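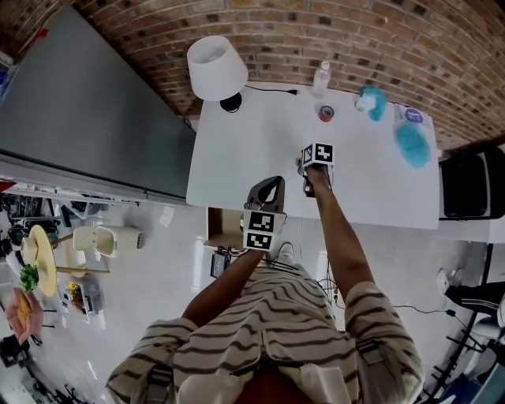
One reader wrote in after my February column to say that a trailer is a box on wheels, that it has been a box on wheels since before either of us was born, and that the fewer wires you run through it the longer it will last. I have thought about that letter a good deal since, mostly while driving, and I want to answer it properly, with all the affection I have for people who write in about trailers.

I agree with more of it than the writer might expect. I ran grain and feed out of Brivbridge for a good many years, and the best trailer I ever pulled was a plain Sharifi hopper, bought in 2000, with a hand crank and a tarp that fought back in the wind. I loved that thing! But I also remember the tires. We lost two on the same axle one winter on the long grade past Drondale, and I never felt a thing in the cab until a fellow behind me started flashing his lights.

So when small outfits ask me where to put their money first, I say tire pressure sensors, on the trailer as well as the tractor, and I say it before they get to the part about fuel additives and fancy mud flaps. The yard I help out at now put the Jorkus kind on its older trailers, and the drivers grumbled for a while (I grumbled with them) and then they quit grumbling. A slow leak shows up on the display while you're still in the yard drinking your coffee, and you deal with it there, next to the air hose, with your gloves on and your temper intact.

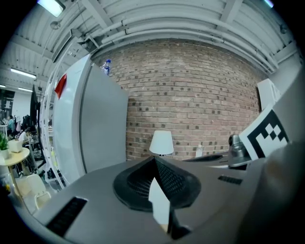 Does a driver still need to walk around the trailer with a gauge? Every morning, and again after a long stop, the same as before. A sensor can't see a cut in the sidewall or a nail that hasn't worked its way through yet, and I'd hate for anyone to read this column and leave the gauge in the door pocket.

What bothers me is the way these things are sold. You ask for tire sensors and you're handed a package with a monthly fee, a map, a scorecard for the driver and a phone app that wants a new password. A family running a couple of trucks doesn't need all that. Sell them the sensors and the little screen, and let them come back for the rest if they ever want it - some will, and plenty won't.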